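Most workshop storage advice comes from people who sell storage. I've been putting things away in a basement shop for 15 years, and I have bought nearly every system going, so take what follows as the complaints of a man with receipts.

## Pegboard

Everyone tells you to start with pegboard. I'd start with a nail. A nail in a stud holds a framing square as well as any hook does, and it doesn't come out in your hand along with the square. If you already own pegboard, the thicker quarter-inch kind is tolerable. The thin stuff sags at the first hammer.

Painted tool outlines look great for a month. Then you buy a different saw.

## Drawer organizers

I paid for the Hiscombe foam inserts, the ones you cut to the shape of each wrench. It took me most of an evening to do one drawer. The foam is decent. The trouble is that your wrenches have to stay the same wrenches forever, and the dust settles into the cutouts and stays there. A rubber shelf liner from the grocery store keeps tools from sliding just as well, and you can shake it out in the yard.

Amerley Adjei swears by cut-down cereal boxes as dividers. I thought that was silly until I tried it. They last a year or so, longer if you tape the corners, and when one gets greasy you throw it out.

## Bins

Plastic bins are the one thing I'd tell anybody to buy, with some conditions.

- Get them all in one size. Mixed sizes nest badly and stack worse.
- Skip the lids on anything you use weekly. The lid ends up behind the water heater.
- Clear bins are oversold. After one winter of sawdust you can't see into them anyway.
- Don't buy the deep ones for hardware. A deep bin of screws is too heavy to lift and you'll never get to the bottom of it.

Color coding is another idea that sounds better than it works. I tried blue for electrical and red for plumbing, and by October there was pipe tape in both. A strip of masking tape with a word on it beats any color.

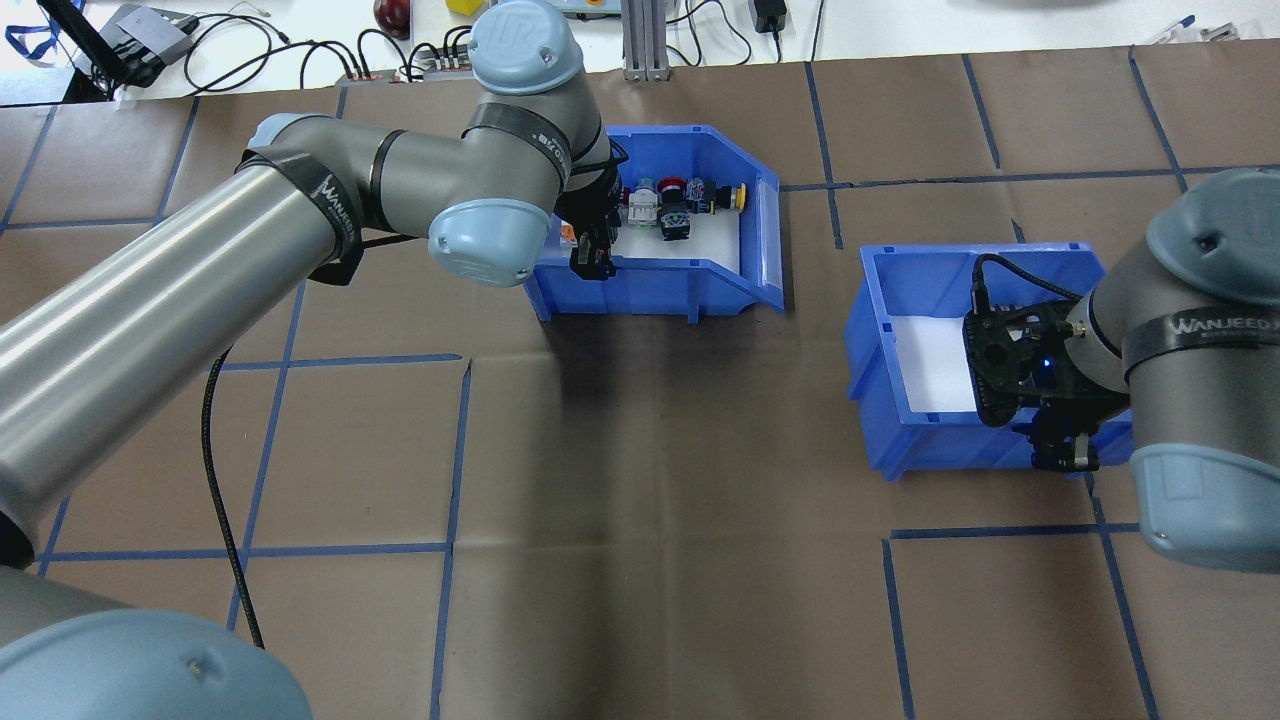

*Blue plastic bin on a work surface covered in brown paper.*

## Covering the bench

Brown paper is the cheapest bench cover I know of, and I've tried most of the others. The Demgate silicone mat is supposed to release dried glue. Mine released some of it. Hardboard is good but you have to want to cut it. Paper you just tear off and start over.

Tape it at the edges and pull it tight — a wrinkle under a workpiece will throw off a glue-up. If you want layout lines, run painter's tape in a grid. I was doubtful about this one too, but it helps with keeping parts in order when you take something apart, one square per step. Tin-yau Fung rebuilds carburetors that way and claims he has never had a screw left over. I have my doubts about "never."

Don't use paper under anything hot, and don't use it for oil finishes. It soaks through, and oily paper or rags wadded up in a trash can may catch fire on their own. Lay them flat outside until they're dry and stiff.

## Small parts

Those wall cabinets with the tiny clear drawers: I have 2 of them. The drawers crack at the front lip, and replacements cost nearly what the cabinet did. Baby food jars with the lids screwed to the underside of a shelf are an old trick and still a decent one, except over concrete, where you'll eventually drop one.

What works for me is muffin tins. They're shallow and cheap, and they slide into a drawer. Mine came from a thrift store and I wouldn't pay more than pocket change.

## Labels

A Sarnidon label maker costs more than the tape, then the tape costs more than the label maker. Marker on masking tape. Write big. If the shop is damp, put clear packing tape over it.

## Throwing things out

The usual rule says to toss whatever you haven't touched in a year. I don't buy it for tools. I used a pipe threader once in 11 years and was very glad to have it. For scrap wood, though, be strict. Nothing shorter than your forearm — unless it's walnut.

Dried-up caulk tubes can go today.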